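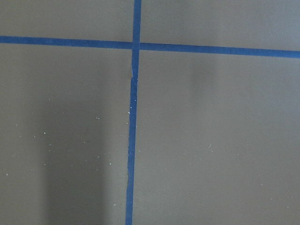
Our house rules for the robot cell run to 9 pages, and the one people break is on page one: replace the tape.

I wrote that rule at Juritz, where we mark work zones in blue masking tape and then treat the tape as if a surveyor had laid it. A frayed edge is a line with opinions. One engineer reads the left side of it, the next reads the right, and by Thursday you have two sets of start positions and a meeting.

So, the current version. Lay new tape against a straightedge. Check the corners with a square, since your eye will forgive anything after lunch. Wipe off the specks before a run. Log the change, even though it takes 60 seconds and feels silly.

Someone asked whether we could go 1000 cycles between changes. I have put that in the minutes under "other."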